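Speaker notes: Six weeks with the Zakaten path rover
Slot is 20 minutes plus questions. Notes in the order of the slides. 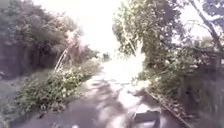
OPENING (2 min)
Say hi, thank the organizers, check the back row can hear me. Then straight in: I love this little kit and I want to show you why, including the two afternoons when I wanted to throw it in a pond.

Ask for hands: who has tried to keep a small robot on a footpath using vision alone? Who tried it in summer, under trees? (Wait for the groans.)

WHAT YOU GET
Zakaten sells it as a kit. Chassis, drive board, camera mount, battery, and a license for Drovamano, the software that picks out the path and steers. Assembly took me one long evening with a lot of tea. The manual is good! Real drawings, and the screws come in labeled bags.
Price as I bought it: 2,022, with the spare battery. Say it slowly, people write it down.

SHADOWS (spend time here)
Dappled light is the hard part. Patchy shade on gray asphalt, then a stretch so bright that the far end goes nearly white. Older software I've used treats every dark patch as a hole or an edge and weaves like a shopping cart with a bad wheel.
Drovamano keeps a short memory of where the path was, so one ugly view doesn't throw it. You can turn that memory up or down with one setting. Mine is at 13 and I've stopped fiddling.
Play the steering plot. Point at the flat bit. Let them enjoy the flat bit.

EDGES
Timber edging, weeds leaning over, fence lines half lost in bushes. It copes with hard edges very well and soft ones fairly well. Tall grass flopping onto the path still pulls it toward the middle, which I can live with on a quiet lane and wouldn't want on a shared one.

THE BAD AFTERNOONS
First one: my fault, loose camera bracket. Tell it quickly.
Second one: the log filled up at 2,000 entries and the rover just stopped, no warning light, no beep. Zakaten's support answered by 4 p.m. and sent a patch. It wants a beep all the same, and I've told them so.

COMPARED WITH THE FARNILO
Be fair. Farnilo's rover is tougher and the wheels are lovely. Setup is slower, and you need to drive every route by hand first. If you run the same loop all year, buy that one. If you like turning up somewhere new and pressing go, Zakaten wins for me.
The Rätsep battery tray fits both, by the way (someone always asks).

WRAP
My longest run without touching the controls: 200 meters. Yes, I cheered.
Settings file is on the handout. Leave the plot on screen and take questions.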